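Field Assistants Wanted: Lake Sediment Coring, October Season

The Zavstead Lakes Project is looking for 2 field assistants to help collect and log sediment cores from small upland lakes near Ramgate. The cores are used to trace how soot and trace metals have settled in the lakes over the past 247 years.

The work is outdoors and often cold. Assistants go out on the coring raft with Finbarr Flanagan, help raise and cap the core tubes, and label the samples on shore. On bad weather days you will work in the lab at Rultano, slicing cores and entering depths in the log.

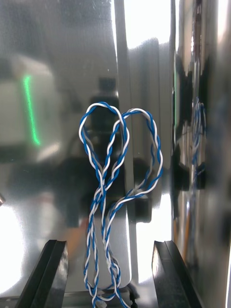
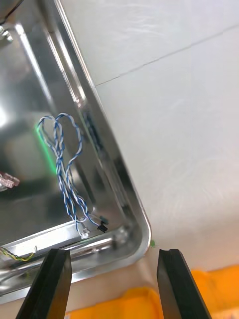 Twisted blue and white wire 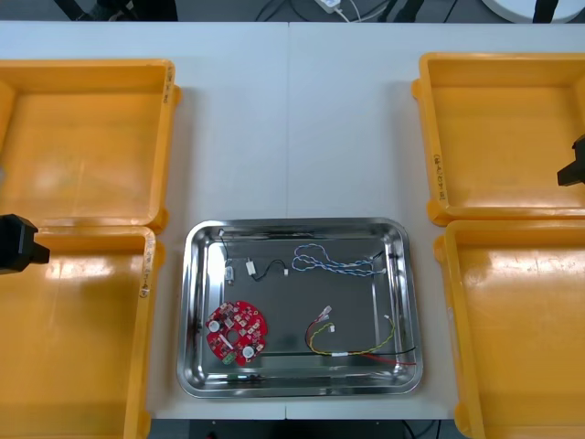 Page last changed: June 18, 2019

You should have:
- at least one year of college coursework in geology, chemistry, biology or geography
- a valid driver's license
- the ability to swim and to lift 40-pound loads
- neat handwriting

Experience with boats is useful but not required. Safety training is given on the first day and is paid.

The job runs for the whole of October. Shared housing in Ramgate is provided, along with rain gear and life jackets. Bring your own boots. Meals are not included, but the house has a full kitchen.

To apply, send a one-page letter and the names of two references to Violeta Painemal, Zavstead Lakes Project, Room 97, Ventura Building. Tell us if you have worked on the water before and list any dates you can't be in the field. Questions about the lab work should go to Myrtle Strickland at the same address. Applicants on the short list will get a phone call from one of them.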